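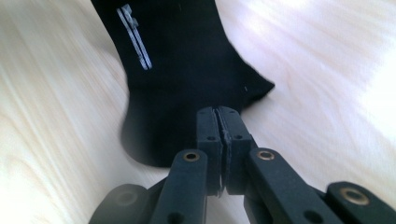 What should I bring to a laundry-folding robot demonstration if I want to learn something from it?
A bag of your own clean laundry, a tape measure, and a list of the items that give you trouble at home. Most open days allow visitors to hand over garments, and the results with your own clothes tell you more than the results with the host's.

Household notes: sorting and folding tips from the Tunance open day

Tunance held its open day on a Friday in September at its workshop in Vonport. The subject was household handling: socks, dish towels, T-shirts and pillowcases. Demonstrations ran from 10 a.m. to 4 p.m. in two rooms. The front room had hand-held grippers that visitors could operate. The back room had arms working on their own, behind a rope.

These notes cover what carries over to a home laundry table, followed by practical points for anyone attending a similar event. Prices and delivery dates were not given and are not discussed.

Work surface

Pale tables suit dark clothing. A black sock on light wood has a clear outline, and the operator can tell heel from toe at a glance. The same applies to a person pairing socks in the evening under a weak bulb. If the folding table at home is dark, lay a cream or white sheet over it before starting on dark items. Reverse this for white items: use a navy or gray towel.

Avoid a glossy cover. Gloss reflects the lamp and hides small items near the bright patch. An old cotton sheet, pulled tight and clipped at the corners, is adequate. Wrinkles in the sheet get picked up along with the sock, by fingers as well as by grippers.

Table height in the front room was good for standing work. At home, a kitchen counter is usually better than a bed. Folding on a bed means bending, and the mattress gives under pressure, so creases do not set.

Lighting

Place the lamp to one side. Side light shows the edge of the fabric and any fold lying underneath it. Light from directly overhead flattens everything, and two black socks of different length look the same. Move the lamp if the surface glares; do not move the pile.

Pairing socks

The Tunance procedure is slow to describe and quick to do.

1. Empty the basket onto the table and pull out everything that is not a sock.
2. Turn all socks right side out before pairing any of them.
3. Lay each sock flat, toe to the right, logo up if it has one.
4. Group by color, then by length, then by logo.
5. Stack one sock on its match with the heels aligned.
6. Fold once at the ankle, then once more at the heel. Do not ball the cuffs. Balling stretches the elastic on one sock of each pair.

Leftover singles go into a mesh bag kept with the laundry. Check it once a month. After two checks, use the sock for dusting.

For households with several people in plain black socks, a short stitch of colored thread inside the cuff settles ownership. Use one color per person. Laundry marker does not show on black. Iron-on labels were passed around at the Talpur table, which sells garment tags; the staff advised against using them on ribbed cuffs.

Lint

Remove lint before folding. A speck on a dark sock is visible from across a room and gets pressed into the knit once the sock is stacked. A damp rubber glove wiped in one direction works on most knits. Tape works but leaves residue if the fabric is warm from the dryer. Wash dark socks apart from towels for the first few washes of the towels.

Picking up thin fabric

This was the most useful part of the front room. Beginners closed the fingers from too high and caught air, or pressed down and pushed the garment away. The instruction card gave the following sequence:

Approach low, with the fingers open a little wider than the fold.
Touch the table lightly on both sides of the fabric.
Close slowly.
Lift straight up before moving sideways.

The same sequence works with kitchen tongs on sliced ham, wet lasagna sheets or a single coffee filter. With socks, the heel is the easiest place to grip because the fabric bunches there. The toe is the hardest. For dish towels, grip at a hemmed corner.

Grip material matters more than grip force. Bare hard plastic slides on cotton. A thin soft lining holds with very little pressure. Visitors with dry hands or reduced grip strength can get a similar effect at home from rubber fingertip covers, sold with office supplies. Wash them in dish soap when they start to slip.

Trying the hand-held unit

Take off long sleeves or roll them up. Keep fingers clear of the pivots; the linkage closes faster than expected. Start with a thick item such as a washcloth and go to socks afterward. Two or three minutes is enough to get the feel. Wrist fatigue sets in soon after that, and the grip becomes jerky.

Staff asked visitors to work at an even pace and to finish each fold, including the bad ones. Put the item down fully before letting go of the handle.

Back room

The arms folded dish towels steadily. The board by the door gave the morning's total as 1298 folds, a running count carried over from earlier sessions, with 69 towels done since opening. Socks were slower. The machine stopped on inside-out socks and set them aside in a tray, and a staff member turned them by hand. A fitted sheet was not attempted.

For home planning, the conclusion is limited. Towels of one size, washed together and delivered flat, are the simplest load for a machine and also for a child learning to fold. Mixed loads take sorting first, and the sorting is most of the work. Buying dish towels in a single size saves more time than any folding method seen that day.

Practical points for visitors

Parking in Vonport is on the street. The bus from Nondton stops 100 yards from the door.
Arrive before 11 a.m. The line for the hand-held units is short until then.
Bring clean items only, in a labeled bag. Leave out anything with beads, hooks or loose trim.
Measure the demonstration table if you are copying the setup. Height and depth are both worth writing down.
Ask what happens when a fold fails, and ask to watch one.
The back room is loud when both arms are running. Earplugs were in a box by the rope.
Collect your laundry before 3:30 p.m. Unclaimed bags are held at the front desk until the next open day.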